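Tusum Scorebook – Help Desk
Ticket: Saves and holds counted twice after game import
Product: Tusum Scorebook, league edition
Opened by: Obsa Lencho, statistics, Hidesstead Baseball Club
Status: Solved

Message from Obsa Lencho

Hello,

I keep the statistics for our club and I have a problem with the relief pitchers. After I imported the game file from Sunday, our closer has 20 saves on his player page. In my paper book he has 16. The 4 extra saves all come from games against Onov. The innings and the strikeouts are correct, only the saves and the holds are wrong.

What I tried already:

I deleted the Sunday game and imported it again. The number stayed the same.
I pressed "Recalculate season" two times. It finished without an error.
I logged in with a different browser. Same result.

The league page also takes the leaders from this number, so now our pitcher stands in first place and the closer of Dinsa is second. Their coach already wrote to me about it, in a polite way, but I would like to correct it before the July break.

Reply from support

Hi Obsa,

Thank you for the clear report. Could you open Season, then Schedule, and check whether the Onov games appear under two different opponent names? Please also tell us how many play lines are in your season file. You will find the number at the bottom of the Import page.

Message from Obsa Lencho

The Import page says over 3,000 lines. Last year at the same time we had much less, but we also played fewer games.
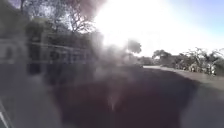 Path curving to the right

You are right about the opponent. I see "Onov" and also "Onov " with an empty space after the name. I did not notice it before, it is very hard to see on the screen. Each of the games is listed under both names, with the same score. I did not make the second one by hand – I think it came with the file from their scorer.

Can I simply delete the second opponent? I am afraid to lose the games.

Reply from support

Please do not delete it. Use Merge instead:

1. Go to Season, Opponents.
2. Mark both entries and choose Merge.
3. Keep the name without the space.
4. When the program asks about duplicate games, choose "Keep one copy".
5. Run "Recalculate season" once more.

Files with more than 1,000 lines can need a few minutes for the last step. Leave the page open until the green message comes.

Message from Obsa Lencho

I did all the steps. The closer now has 16 saves and the holds also agree with my book. The league page still showed the old number at first, but after I logged out and in again it was correct, and Dinsa is back in first place.

One small wish: the import could remove the empty space by itself. You can close the ticket.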